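Do I really need a desk system?

September 14, 2019

My brother-in-law sent me another article about desk organization. It makes the case that a messy desk costs the average worker some huge number of hours a year, and it backs this up with a survey paid for by a company that sells drawer dividers. I read the whole thing twice looking for how they got the hours. They asked people to guess.

I have worked from home for 11 years, mostly bookkeeping for small shops, and in that time I've been told to try four different methods. The one everybody was on about in February was the Kedirell method. You sort everything you own into "live" and "resting" and then you move the resting things into another room. I did it. For two weeks I walked to the other room to get the stapler.

Vernon Dufour, who I used to share an office with, swears by it. He paid 300 dollars for the weekend course and came home with a binder. I asked him what was in the binder and he said mostly worksheets. I asked whether he'd filled them in and he changed the subject to his knee.

What bothers me is the before and after business. Every one of these programs shows you a desk buried in paper and then the same desk with a plant on it. Where did the paper go? Somebody still has to pay those bills. If I put everything in a closet I could take an after picture too, and I'd be exactly as far behind on the quarterly filings as I was that morning.

I'll grant them one thing. Keeping a single place for incoming mail does help, and I've done that for years, long before anyone gave it a name. My mother did it with a cookie tin. It costs nothing and doesn't need a binder - it just needs you to open the mail. 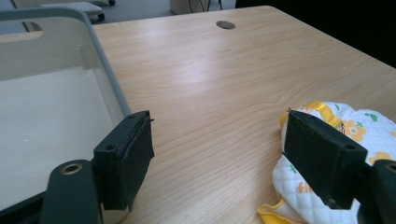 Big gray tray, wooden tabletop, and a hole for the cables.

The other claim I keep running into is that an empty surface helps you think. Maybe. I do my best work with three folders open and a coffee going cold on top of one of them. Birger Bakke left a comment on my last post saying I was confusing habit with preference, and he may be right, but he also sells shelving, so I'm taking it with a grain of salt.

Next on my list is the Nugroho planner, which a reader has offered to lend me. It has 19 tabs. I've said I'll use it for a month and report back, and if I stop at tab two I'll report that as well.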